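Planning and Budgeting for Robotic Work Cells
Unit notes, Part 2: From task list to purchase order
Instructor: Sigrún Zoëga

Required before the session: the Purnska planning worksheet, with the first page filled in. Students who have not yet been assigned a host department should use the Honusis case.

1. The task list comes first

An equipment request should begin with a written list of the tasks the equipment is expected to carry out. Each entry names the object to be handled, the surface it rests on, the place it must go, and how often the task is repeated. Requests that begin with a catalog model number are returned to the department without review.

The list need not be long. It must, however, be complete enough that a supplier could read it and decline to bid. In the Honusis case, the first request stated only that two arms were needed "for general tabletop handling." Three suppliers answered, and their quotations could not be compared. One had priced a fixed industrial cell, another a mobile unit, and the third a pair of arms without grippers.

2. What the purchase price covers

For the purposes of this course, a budget for a work cell is divided as follows:

Robot, arms and controller: 40 percent
Grippers, tables, fixtures and cabling: 30 percent
Installation, software, training and first-year service: 30 percent

These shares are a starting point for the exercise. A department that already owns suitable tables may move funds from the second line to the third, with a note in the margin of the worksheet. Funds may not be moved out of the third line. Past requests have treated training as optional, and the cost then appeared in the following year's operating budget, where no provision had been made for it.

Freight, duties and rigging belong to the third line. Spare gripper fingers belong to the second. 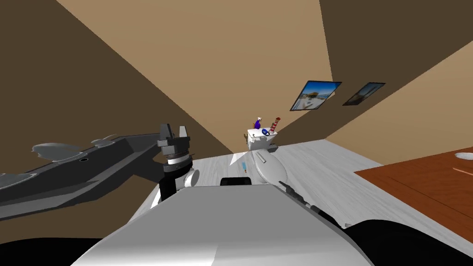
3. Simulation before commitment

A department should plan for a period of simulated work before the purchase order is signed. Simulation licenses are inexpensive next to hardware, and the results can be attached to the request as evidence. The layout under test should include the ordinary variety of the real workplace. A pencil lying on the table, a small figurine on top of a box and a large oval object with a ridge along its upper side place quite different demands on a two-fingered gripper, and each should have its own line in the task list. Where two tables meet, as the gray and the reddish-brown ones do, the request should state whether both surfaces fall within the required reach. Suppliers quote reach from the shoulder, and the figure says little about whether the gripper can approach an object from a useful angle.

Results should be recorded by task. An overall success rate for the whole layout is not accepted, as it hides the tasks that the equipment cannot perform.

4. Comparing quotations

Quotations are to be entered in the comparison sheet in the same order as the budget lines above. In the Honusis case the second round produced bids from Pliment and Ehlers. Pliment offered the lower hardware price but listed its software by the seat, renewable each November. Ehlers included the software and charged separately for on-site training. Students should work out the total for each bid over the full service life and not only for the first year.

Particular attention should be given to:

Payment terms, including any deposit due before delivery
The response time promised under the service contract
Whether grippers from other makers may be fitted without voiding the warranty
The cost of returning the controller for repair

5. Delivery and acceptance

The final payment should be held until the acceptance test has been passed. The test uses the department's own task list and is run on the department's own tables. Allow 30 days between delivery and acceptance. Power, floor loading and network access must be confirmed in writing by the building office before a delivery date is agreed.

Assignment

Complete the comparison sheet for both Honusis bids and attach a one-page recommendation addressed to the department head. State which tasks, if any, should be removed from the request. Submit the work to Chantal Sawatzky, who also handles requests for extensions.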